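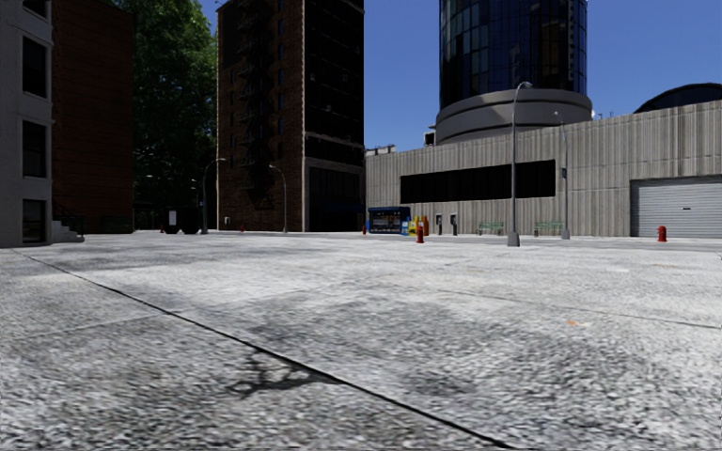
The Colau desk asked by message whether the operator should stop for pedestrians during a teaching drive or hold the line and let the planner sort it out later. Their view is that a stop made by hand ends up in the demo as a pause with no cause attached.

Tuesday, May 8, 2018. Teleop teaching, simulated plaza, Satville build.

Answer sent: stop, and press the mark button while stopped. The button writes a flag on the same clock as the stick values, so the pause can be cut or kept at training time. Stomix logger already has the field. It was empty in all the January runs.

Task as taught: cross the open paving towards the long grey building with the roll-up door, turn, hold heading for a few seconds, end. Stick control only, no waypoints. Seams between the slabs are not to be used as guide lines. Two operators did this last time and the policy picked it up.

Runs: 5 demos recorded, 4 kept. The rejected one has a gap in the stick channel while the view channel carries on. Longest kept demo 524 steps, shortest 445. The difference is nearly all in the turn. I take it in two bites, which will teach it to take it in two bites. To be redone as one sweep.

Stick dead zone still too wide. Small corrections do nothing, then the heading jumps. Halved it in the Schwaiger config but did not re-record, so today's set is all on the old value. Do not mix with the next set.

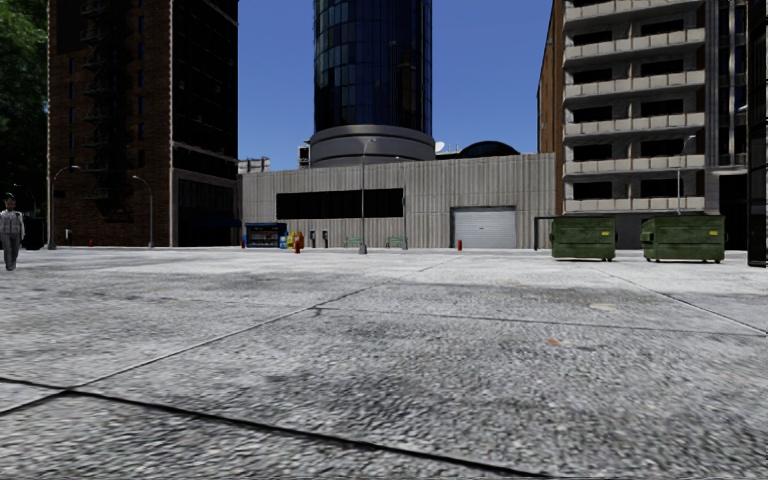
Plaza, view towards the roll-up door, walker at far left.

Walkers matter more than I had allowed for. With one at the side of the view I slow down well before there is any need, and the stick log will carry that habit. Options: teach with walkers off first, then a second set with them on – or keep them on and have a second person watch the speed trace. Prefer the first. Colau would rather have the second, still open.

To do: re-record at new dead zone, check mark flag survives export, ask for the view rate to be written in the header.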